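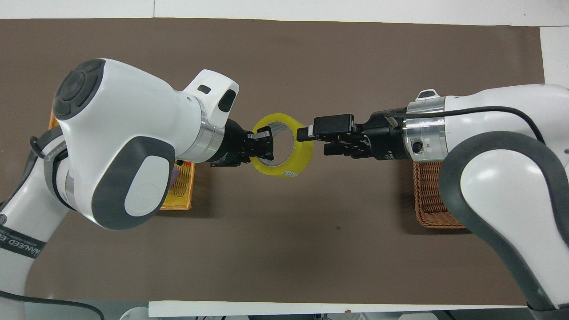

Head camera, tape roll between the two grippers

Bimanual handover: what do you do with the untidy episodes?

orkero_ben
Posted 24 October 2025

We are collecting demos for a two-arm task at our Stasodcombe site. Tape roll, two baskets, brown mat, one arm passes to the other. Target is 700 episodes and we have 80 that I would call clean. Another 16 have a moment where both grippers are on the roll and it twists before one lets go.

My plan was to bin the 16 and carry on. A colleague thinks that is a waste. What do others do? Policy is trained from scratch, with the head view and a fixed view as inputs.

hexdriver
Keep them, as long as the roll ends up in the right basket. If you only ever show it perfect passes it will have no idea what to do when the roll is slightly off, and the roll will be slightly off.

mossbank77
Disagree. 16 against 80 is a big share. You will teach it that twisting the roll is part of the job. We did something like this with Clundent cups last year and the policy copied the wobble faithfully, every single time. Took a week to work out why.

hexdriver
Did the wobble episodes recover well, though? There is a difference between a slip followed by a good correction and an operator just being clumsy.

mossbank77
Some did. We hadn't labelled them, so we couldn't split them out afterwards. That part was our own fault.

orkero_ben
Fair point, ours aren't labelled either. I could go back through them this afternoon. Fixed view for comparison, as the head view loses a lot behind the arms:

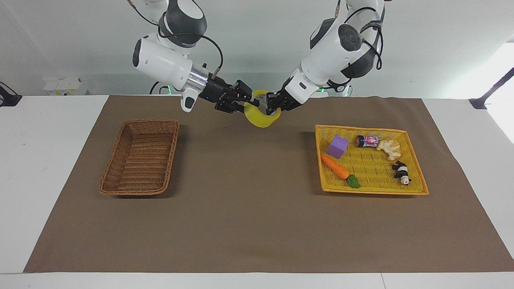
Fixed camera. Wicker basket left, yellow basket with the toys right

tallowfield
Is the left basket always empty at this point? And does the yellow one always have the same things in it? If the panda and the carrot are there in every episode I would worry more about that than about the twisting. It can learn to aim for the panda.

orkero_ben
Left one starts empty, yes. The toys get shuffled every 30 episodes. I know, that isn't often enough.

tallowfield
Shuffle every episode. It takes a few seconds. Move the baskets a bit too, and swap sides now and then.

pd_gains
Going against tallowfield slightly. On the first few hundred I would leave the baskets alone and just get the handover working. Vary the layout once you know the pass itself can be learned. If you change everything at once and it fails you won't know where to look.

tallowfield
You can vary things from day one and still test on a fixed layout. Collecting it all again later is the expensive bit.

pd_gains
Depends who is paying the operators – but all right.

gritstone_lab
What grasp are you using on the roll? In the fixed view both grippers seem to go into the hole. In the head view the left one is pinching the rim. If operators are free to choose, that could be a source of your twist. Pick one and write it down.

orkero_ben
Free choice at the moment. There is a line about it in the Ho protocol we started from but it only says "grasp securely". I'll check which grasp the 16 used.

hexdriver
That would be worth posting. And while you are in there, tag the frame where the first gripper opens. Over half of our bad handovers came from letting go early, and we only saw it once we had that tag.

mossbank77
Seconded on the tags. I still wouldn't train on them until you have a baseline from the clean ones.

orkero_ben
OK. Clean set first as a baseline, then the same again with the good recoveries added. Toys moved every episode from now on, baskets stay put for the moment. Will report back when both have run.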